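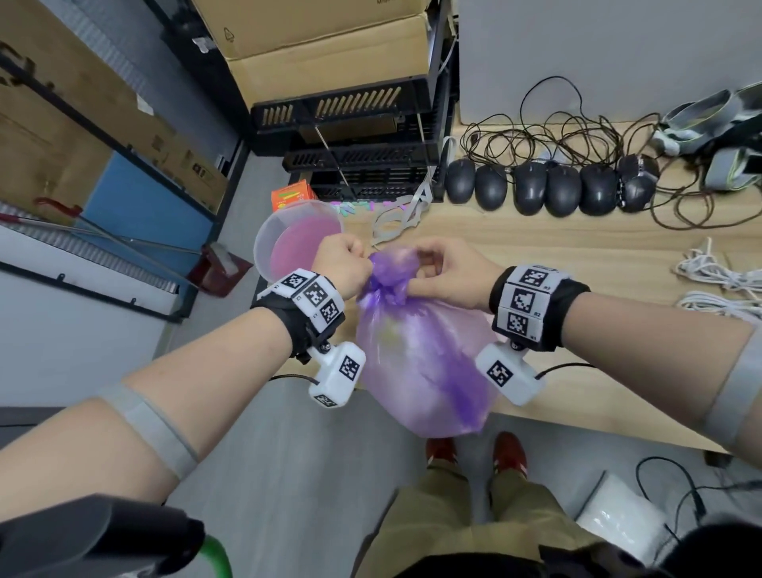 Darlene Després wrote in to ask whether a small shop should price the robot arm first or the hand-recording gear first, and my reply to her got so long that I decided to turn it into a page of its own.

How to Budget for Teaching a Robot by Hand

Start with the gear that goes on people. I know, I know, the arm is the fun part (I had the Korkska brochure on my fridge for a month!), but you can get a lot of useful work done before you ever own one. At our place we record everyday jobs like tying off a plastic bag, and all of it is done with human hands wearing markers on the wrists.

Step 1. Write down the task before you write down a price. Thin plastic that twists and bunches up is a very different thing to plan for than a hard box, and it will push you toward a better gripper later on.

Step 2. Price one full set for one person. Our quote from Caron came to $2819 for the wrist bands, marker modules and cables, and it was good for 90 days, so we had time to argue over it. Ask if the elastic straps are included. Ours were extra, and straps stretch out sooner than you would think.

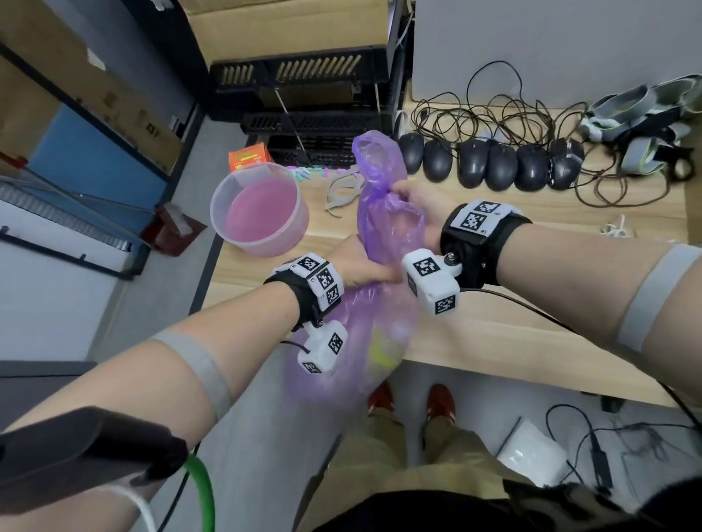
Tying practice at the desk, both wrists fitted with markers.

Step 3. Set money aside for the dull stuff. We put $1659 on its own line for shelving, crates, spare cables and chairs, and I still wish I had made it bigger. Cables especially! They go everywhere, and a good long one costs more than a bad short one, but you will end up buying the long one sooner or later anyway.

Step 4. Budget for hours, too. Somebody has to put the gear on, check that the markers can be read, do the job over and over, and then sort through the recordings. Ravinder Leclerc at Flolell talked me into planning five sessions before comparing arms, and I'm very glad he did, as we changed our minds about the gripper after the second.
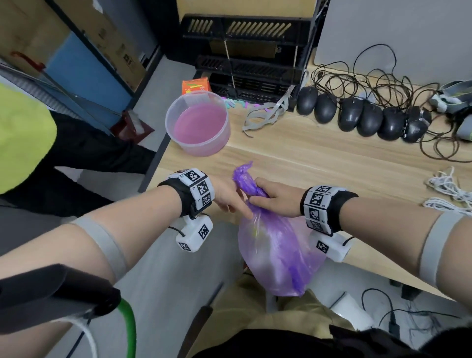

Can I rent the wrist gear before I buy it?
Ask the seller for a monthly rate and find out how much of it comes off the price if you keep the set. Cluvura gave us both numbers in writing, and we stapled them to the front of the July budget.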